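Giro Ring Set-Up Guide
Section 4: Preparing the ring for show day

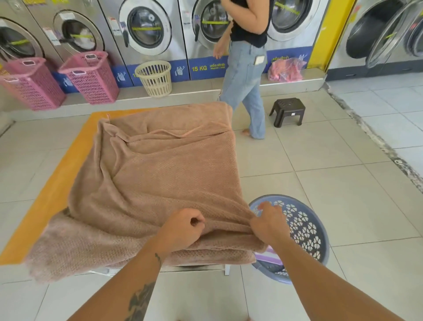
Fig. 4. Folding a large towel on a table.

This section is for the ring crew of a wrestling promotion that uses the Giro ring, model 540. Read Section 3 (frame and boards) before you start. The work needs 6 persons. With fewer, do not lift the posts.

4.1 Canvas

1. Sweep the boards. One small screw left on the boards will cut the canvas during the first match.
2. Lay the foam sheets with the joints crossing the joints of the boards.
3. Put the canvas on the foam with the Giro logo toward the hard camera side.
4. Lace the canvas under the ring, starting from the middle of each side and going to the corners.
5. Pull the laces again after ten minutes. The canvas always gives a little.

Note: Canvases delivered by Lūse have 896 printed near one corner. This is the part number, please give it when you order a new one.

4.2 Ropes and turnbuckles

1. Hang the bottom rope first, then the middle, then the top.
2. Turn all four turnbuckles of one rope by the same amount. If you tighten only one corner, the post will lean.
3. Close the safety pin on every turnbuckle.
4. Tie the Sesel corner pads. The knots must be behind the pad – never on the side where the wrestlers work.

CAUTION: Do not test the ropes by jumping on them. Lean with your back, first slowly, then with full weight. If you hear a click, stop and look at the hooks.

4.3 Ringside

1. Put the floor mats down on all four sides, without gaps.
2. Fix the Mimex steps with the strap. They are to be removed only by the crew, also when a wrestler asks for it in the match.
3. Leave clean towels at the timekeeper's table and in both locker rooms.
4. Walk one time around the ring and push each post with your hand.

Note: If the show is on Friday evening and the hall is free the day before, you can build the frame early, but tighten the ropes only on the day of the show.

For spare pins, order part 467. Questions about this section go to Žydrūnas Kalniņš, ring service.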